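Visgate Travel Help Desk
Ticket 4577 – Island ferry leg missing from group itinerary
Status: Resolved
Opened by: Thulani Dlamini
Assigned to: Bhupendra Awasthi
Product: Nundska trip builder

Thulani Dlamini wrote:
I have a group of 46 going out on the Kekana coast and islands trip. The itinerary shows both hotels and the coach transfer, but the ferry between the two islands is gone. It was there when I built the trip in March. The price still includes it. Travelers who log in see a blank afternoon on day five and I have had several calls from them.

What I tried so far:
Refreshed the itinerary and logged out and back in.
Removed the ferry and added it again. It saves, then disappears when I reopen the page.
Tried the same thing in a second browser. Same result.
Copied the trip and added the ferry to the copy. It stays in the copy, but the copy has no bookings attached.

I don't want to move everyone to the copy unless I have to. Final documents go out on 29th July.

Bhupendra Awasthi wrote:
Thanks, the list helps. Please leave the original trip as it is for now and don't delete the copy. Can you tell me which ferry company is set on the leg, and whether the departure time has changed?

Thulani Dlamini wrote:
Ternemeck Ferries. They moved the afternoon sailing to 4:45. I put in the new time by hand after their email came.

Bhupendra Awasthi wrote:
I found it. The day five coach transfer is set to arrive at the port at 4:58, so the builder reads the ferry as leaving before the group gets there. It should show a warning and keep the leg. On trips with live bookings it hides the leg with no message. The copy has no bookings, so the check never ran.

To fix it on your side:
Open day five and choose Edit transfer.
Change the pickup so the coach reaches the port before check-in closes.
Save the transfer first, then open the ferry leg and save that.
Click Republish. Travelers won't see the change until you do.

If the coach company can't come earlier, tell me before you republish and I will look at the morning sailing.

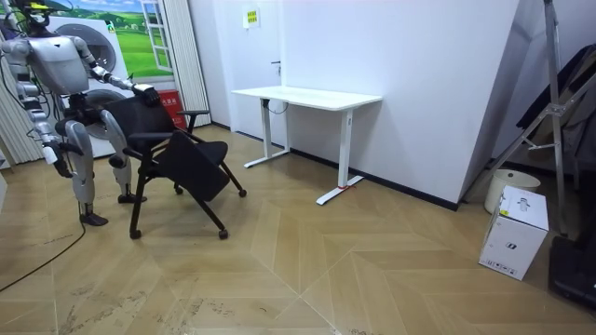

Thulani Dlamini wrote:
The coach company agreed to pick up an hour earlier. I saved in the order you gave and the ferry is back on day five. It is still there after reopening. Two travelers checked their logins and both see it. One thing left – the walking tour before the transfer now overlaps by 15 minutes. Do I need to fix that in the builder too?

Bhupendra Awasthi wrote:
Yes, shorten the tour or start it earlier, then republish once more. An overlap on a tour only gives a warning, so nothing will be hidden. I have logged the missing message as a bug. You can delete the copy now.

Thulani Dlamini wrote:
Tour now starts at 1:30. Republished, no warnings, copy deleted. Please close.

Ticket closed by Bhupendra Awasthi.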